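4.2 Feeding behavior at the Nostanwood yards

Finches in Nostanwood have been offered sunflower hearts for years and have repaid the effort by eating something else. Over one season we logged 640 feeder visits across 20 back yards, using the Zureck tally sheet described in Section 3. Hulled seed drew fewer visits than the plain millet that most households had put out by mistake. Jays took whatever was left, along with a good deal that was not.

Visits fell off sharply in May, when the birds had fledglings to look after and the householders had gardens. We treat the May counts with caution. Two yards stopped reporting altogether, and a third sent in numbers so round that we left them out.

Household food was a separate matter. Participants were asked to keep kitchen scraps and snacks off the feeding stations – a request that met with general agreement and uneven results. Salted food was logged under "other" (Figure 4), a category that grew faster than any we had planned for.
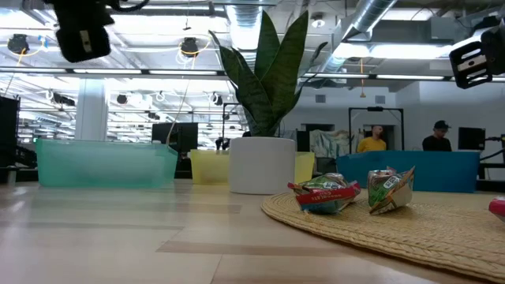

Figure 4. Crumpled snack bags on a woven placemat.

Gallegos and Wundton, the two neighborhoods with the oldest trees, had the longest visits and the fewest squabbles. Whether the trees deserve the credit is hard to say. Both also have the fewest cats, by the owners' own account, and cat owners are loyal witnesses. A model with canopy cover alone explained visit length about as well as one with both terms, so we kept the simpler one and report it in Section 4.3.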